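Desktop computer case

Reading time: 2 min

A desktop computer case, also called a chassis or tower, is the box that holds the main parts of a personal computer. It keeps the parts in fixed positions, guides air past them, and protects them from dust and knocks. The word "case" refers to the box alone, while "system unit" usually means the box with everything fitted inside it.

History

Early home computers were often built into the same housing as the keyboard. Business machines of the 1980s moved the electronics into a flat box that sat under the monitor. Upright cases became common in the following decade, when buyers wanted more drive bays and less clutter on the desk. Beige was the usual color for many years. Black and silver took over in the early 2000s.

The design historian Noemi Villanueva dates the change in color to the arrival of computers in living rooms, where they stood next to televisions and stereo equipment. Linnea Tveit has argued that the cost of matching beige plastics from different suppliers mattered more.

Construction

Most cases have a frame of folded sheet steel with a plastic front. Aluminum is lighter and costs more. Edges on older budget models were sometimes left sharp, and rolled edges were advertised as a feature well into the 1990s.

The motherboard is screwed to raised metal posts called standoffs, which keep the back of the board from touching the metal wall. The position of the screw holes follows a published layout, of which ATX is the best known. Large manufacturers have also used layouts of their own, and a board from one of these machines may not fit a standard case. 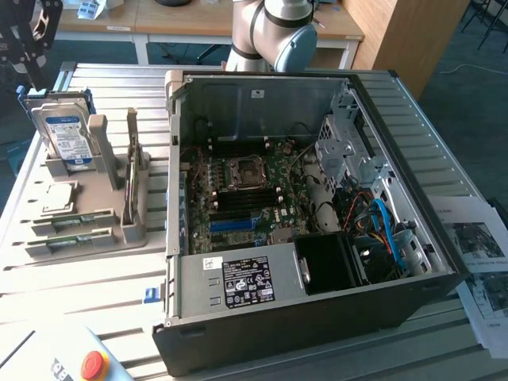
Drive bays were once the part that set the size of a case. A tall tower might have room for several optical drives and a stack of hard disks. Solid-state drives that mount directly on the motherboard have made most of these bays unnecessary, and many current cases have no opening in the front panel for a disc drive.

Cooling

In the usual arrangement, air enters at the front and leaves at the rear or top. Mesh fronts let in more air than solid ones and also let out more noise. Filters slow the buildup of dust but need cleaning.

Repair and reuse

Cases tend to outlast the parts inside them. A standard case can be used for one computer after another, provided the connectors on the front panel still suit the new board. The repair workshop Medton, run by Hollis Dvorak, accepts used cases of any make and strips those that cannot be sold. Steel panels go to scrap dealers, and screws and drive trays are kept as spares.

Tool-free cases, which open with a latch or thumbscrews, are generally preferred by repairers. Riveted drive cages are harder to remove and are often left in place.

See also
Computer fan
Drive bay
Motherboard layout
Power supply
Standoff

Last revised Tuesday, April 25, 2023
Contact the editors | Copyright Prustley Reference | Back to top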